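4.2. Le pli comme archive

La littérature sur le linge domestique souffre d'un défaut ancien : elle s'intéresse au lavage, parfois au séchage, presque jamais au moment où l'étoffe attend sur un meuble qu'on veuille bien décider de son sort. Mendes, dans son étude des foyers de Callengate, parle joliment de « textiles en transit ». Notre corpus, constitué de 3541 réponses écrites, confirme que ce transit peut durer jusqu'à 61 jours, durée au terme de laquelle le répondant cesse en général de parler de rangement et commence à parler de décoration.

Le torchon occupe dans ces récits une place à part. Trop modeste pour l'armoire, trop propre pour le panier, il se pose à plat, plié ou non, sur la première surface venue (figure 3). Les répondants de Zuson lui prêtent volontiers une fonction : il « marque la place », il « servira tout à l'heure ». Ceux d'Ogilvie, plus francs ou plus fatigués, écrivent simplement qu'il est là.
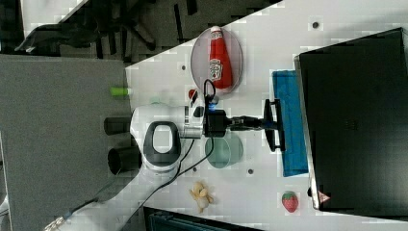

Figure 3. Étoffe bleue pliée sur un plateau blanc, à côté d'un moniteur.

Le voisinage de l'écran mérite un mot. Dans les logements où l'on travaille à table, le linge plié et le matériel de bureau se disputent les mêmes centimètres, et les réponses suggèrent que le linge cède rarement. Une habitante de Zovatbridge nous signale avoir déplacé deux fois son poste de travail pour ne pas défaire une pile de serviettes — décision qu'elle qualifie de provisoire, et qui remonte au mois de juillet.

Reste la question du pli lui-même. Le codage distingue le pli en deux, le pli en trois et une catégorie résiduelle, pudiquement intitulée « autre », qui regroupe 300 réponses et à peu près autant de philosophies. Nous y revenons en 4.3, à propos des draps-housses, devant lesquels notre grille d'analyse a connu ses premières difficultés sérieuses.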